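Clindale sound workshop, notebook, December

Entry for Saturday, started 9.40 am

Band comp semi-final at the Hundville hall is the week after next, so most of today was on the judges' desk feeds and the changeover plan. Ülle in from opening, Charalambos from lunch. Huia on the phone twice.

Stage plot

Six bands, two drum risers. Ülle wants riser A stage left for all the odd-numbered slots so the kit mics stay patched. Agreed. Drila are on last and have asked for their own kit plus a floor tom on the vocal riser. Told Loukia Gavalas (she's looking after the bands) that they can have it if it's miked from the spare loom. She'll ring them.

Changeover target stays at 17 minutes including line check. Last year's heats ran over every time there was a keyboard player with more than one board. Put a spare stereo DI on the keys drop permanently and leave it there.

Desk and feeds

Found the hum on the broadcast feed. It was the shield lifted at one end only on the long multicore, pair 11, plus somebody's dodgy adaptor in the same run. Re-terminated the tail, binned the adaptor. Noise floor now where it was before the winter hire.

Judges' talkback still clips when Kalliopi Panagiotou leans in. Pad in, gain down, limiter left as is. Check again with her in the chair.

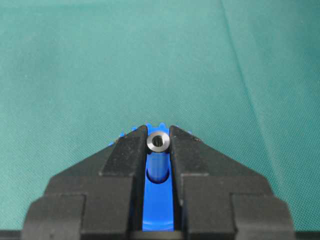 Small blue part in the gripper, green cloth behind.

Replaced the foam on both announcer mics. Old foam is in the drawer, don't reuse it.

Scoring and running order

Public vote closes at the end of the last set. Huia wants the totals read out band by band. I'd sooner have the top two only, it drags otherwise, and the heats lost the room during the long read. She'll decide by Tuesday. Either way I need the sting cued from the laptop and a second copy on the stick.

Charalambos Michailidis timed the intro package off the edit. It runs long by the length of the sponsor card. The card is Konstantinidis, full logo, no voice-over. He'll trim the crowd shots from the second heat and leave the interviews alone.

Hall is licensed for 430 seated. Front block comes out for the standing area so the number drops; Loukia has the new plan. Cable run down the house-left aisle needs the rubber ramps, all of them. Two are still in the trailer.

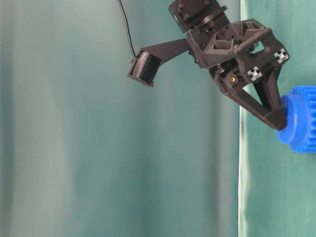 To do before load-in

Label the new loom at both ends, colour tape to match the stage box. Yellow is keys, not guitars, whatever the old sheet says.

Charge radio packs on Thursday night and put fresh spares in the tin.

Ask the hall about the breaker on the stage right wall. It tripped during the second heat with only the backline on it.

Print the running order in large type for the monitor desk. Ülle Stankevičius couldn't read the last one under the blue wash and neither could I.

Get the spare snare back from Drila's drummer.

Packed up 5.15. Multicore is on the small drum, not in the case, because the case latch has gone again.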